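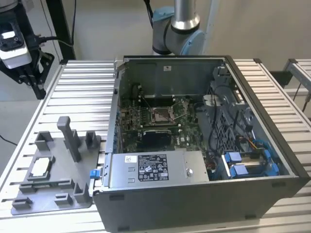

Haziq Kusuma wants the rules for robot PC teardown kept short. The draft he wrote for Terora runs to 3 pages.

"Power off, cord out, then the arms may move," he said. "That comes first."

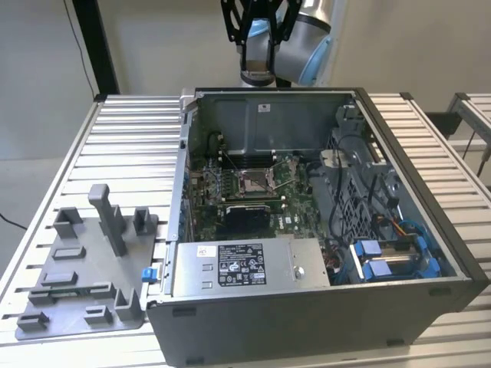

The draft also covers speed near an open socket and where a processor goes once it is out. "It gets a fixture with a pocket. It never goes on the bare table," Kusuma said. He wants 100 logged runs before anyone changes a grip setting.

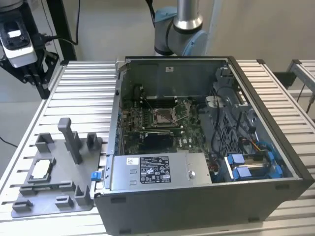 Simanjuntak thinks 100 is too few and has asked for 700. Kusuma said he would look at it again in October.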